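Sorting robots at Corrigan laundry leave workers with the harder half of the job

By the business desk
2019-03-13
5 min read

The Tenent commercial laundry in Corrigan put its first robot arms on the sorting floor in November, and the company has been telling visitors ever since that no job was lost. That is true as far as it goes. It does not say much about what the jobs are like now.

Tenent washes work clothes, shop cloths and table linens for 376 customers in and near the town. Before the arms came in, each load was tipped out of its bag onto a long table, where people pulled it apart by hand, checked it for stains and damage, and sent it down one of several chutes. It is heavy, dull work, and few who have done it will claim to miss all of it. Shoulders go first, then wrists.

The arms were supplied by Kostix, which leases them to the laundry along with the software, sold under the name Tiltis. A soft two-fingered gripper takes hold of a piece of cloth, lifts it from the pile and carries it to a chute. The sales material says one station can handle 220 pieces an hour. Workers on the floor say they have seen it reach that number on flat goods of one size, fresh out of a single bag, and seldom on anything else.

Cloth is a hard thing for a machine. A box keeps its shape when it is picked up, and a coverall does not. Sleeves tangle, two napkins come up as one, and a pocket that should have been emptied by the customer still has a box knife in it. The arms are set to give up after a few failed tries and push the problem item to the side, where it lands in what the crew calls the leftovers bin.

Somebody has to work the leftovers bin. At Tenent that job now belongs to the same people who used to sort at the table, and several of them said it is the part of the change that was never properly explained. They used to get a mix of easy pieces and awkward ones. The easy pieces gave their hands and heads a rest. Now the machine takes the easy ones, and what reaches a person is knotted, torn, soaked through or stuck to something else.

The hourly target for the bin was at first set from the old table numbers. It was lowered after complaints, though workers say it is still too high for a bin that holds nothing but trouble. Tenent said in a written reply that targets are "under review" and that it would not discuss individual stations.

Then there is the watching. Each station has cameras so that the software can find the cloth, and the pictures are kept for a time so Kostix can improve the system. Workers were given a one-page notice about this and asked to sign it. The notice says the cameras are aimed at the goods. It does not say how long pictures are stored or who can look at them, and a request for that information from this paper got the answer that storage "follows standard practice." Standard for whom was left out.

The company makes a better case on injuries. It says strain complaints on the sorting floor have dropped since the winter, and people on the floor mostly agree that there is less lifting. One of the older sorters said she sleeps better. Another said her back is fine but her eyes are worn out by the end of the shift, because she now spends part of it at a screen, marking pictures of cloth as picked or dropped.

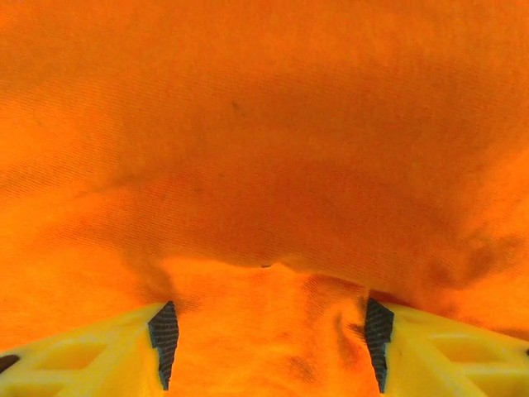 That marking work is worth a longer look, as it is where the promises get thin. Every time a picker marks a grab as good or bad, the answer goes back to Kostix and helps train the next version of Tiltis. The laundry's workers are in effect teaching the machine their trade, at the same wage they were paid for sorting. Tenent calls it a new skill. Asked whether the skill comes with a new pay grade, the company said that pay is "competitive for the area." The workers we spoke with said their checks have not changed.

Supporters of the project point out that the marking is easier than the table, that it can be done sitting down, and that a laundry that does not modernize may not be there in a few years. All of that may be so. The same things were said when the folding machines went in, and the folding room now runs with fewer people than it did. Tenent says those positions were left empty as workers retired or moved on, with no layoffs. For someone hoping to be hired, the difference is hard to spot.

The numbers given out so far do not settle much. Tenent says its stations handled some 1,000 pieces in a typical shift during the first weeks and that the total has gone up since. It declined to say how many of those went to the leftovers bin, or how often a person had to stop an arm and clear it by hand. Workers put the stops at several in a shift, more when the load is coveralls. Without those figures, a total for the shift says little about what the machine did and what the crew did around it.

Pay for downtime is another sore point. When an arm stops, the belt behind it stops too, and the people at the bin wait. Under the current rules the first minutes of a stoppage still count against the target. The company says supervisors can adjust for this. Workers say some do and some do not, depending on the shift.

Kostix plans to add a second row of stations, and Tenent has told staff that 40 of them will be trained to work alongside the arms. The training lasts two days. A sign-up sheet is posted by the time clock, with no mention of what happens to those who leave their names off it. The company said it expects to put out a schedule for the new row once the floor wiring has been checked.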